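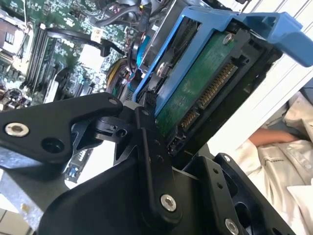 The promotion module in Zanex has demoted a number of our majors. On screen they still have the rank, the pay grade and the new insignia code, but the seniority list puts them below captains who were in school when they commissioned. I'm filing this under Records rather than Hardware, although the first suggestion I got was to look at the hardware. The seniority calculation offers no view of its workings, so what follows is mostly guesswork with timestamps removed.

Ticket: Seniority order wrong after board results import
Opened: December 21, 2025
Site: Ngata Garrison, officer records
Module: Zanex Personnel, Promotions and Boards
Priority: Medium (requested: High. Changed by the system on save.)

Summary
We imported the approved list from the August board. Import finished with a green check mark. The list holds 2387 officers. Of those, 158 now show a date of rank one day before their date of commission, which would be an impressive career. All of them came over from the old Tirance database.

Steps to reproduce
Open Promotions, then Board Results.
Load the approved list.
Press Apply. Press it again when it asks if you meant it.
Open Seniority Roll and sort by date of rank.
Wait for the phone to ring.

Expected
Officers in order of date of rank, then date of commission, then age.

What we get
Order by something. I have tried alphabetical, service number, height. Service number comes closest.

Log

Entry 1
Cleared the cache, signed out, signed in. Same roll. Support script says to do this twice. Did it twice.

Entry 2
Compared the import file with the signed paper list. The file is fine. Every date in it matches the paper, including the one with a coffee ring on it. So the dates are good going in and wrong coming out.

Entry 3
Reply from the help desk: "Please confirm the officers were promoted." Confirmed. There was a ceremony, and cake.

Entry 4
Asked whether the workstation could be at fault. I was told to try another one. Tried another one. The majors were junior there too. 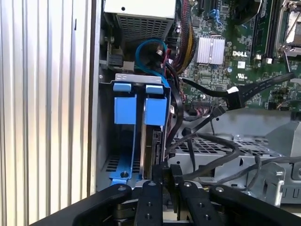

Dell desktop, side open, with two light blue drive carriers in the cage.

Entry 5
Found a setting called Legacy Date Handling under Site Options. It has three values: Yes, No, and Inherit. Ours was on Inherit. The help text reads "Inherits legacy date handling." Set to No, reran Apply on the test roll. 92 records corrected themselves. The rest did not move.

Entry 6
The ones still wrong all have a Zestix reference in the remarks field. Zestix was the tool used to merge split records, before my time, and it seems to have filled any blank effective date with a placeholder. Zanex reads the placeholder as a real date and sorts by it with full confidence.

Entry 7
Help desk suggests editing each record by hand. Each edit needs a reason code, and the nearest reason code on the menu is "Reduction in rank (administrative)." I am not going to pick that for a lieutenant colonel who works down the hall from me. Requested a new code.

Entry 8
New code supplied: "Other." Tried it on one record in test. The date holds after save and after a fresh sort. Batch tool accepts 50 records at a time, so this will take two passes.

Entry 9
Both passes run in test. Roll matches the paper list from top to bottom. Checked the generals first, for reasons of self-preservation.

Workaround for other sites
Set Legacy Date Handling to No before you press Apply.
Search remarks for Zestix and fix the effective dates by batch, reason code Other.
Print the roll and check it against the signed list before anyone else sees it.

Still open
Live roll has not been touched. Need approval to run the batch there, and the approval form routes to the senior officer in the section, as determined by the seniority roll. It is currently sitting with a captain. He has asked me what it is.

Status: Awaiting customer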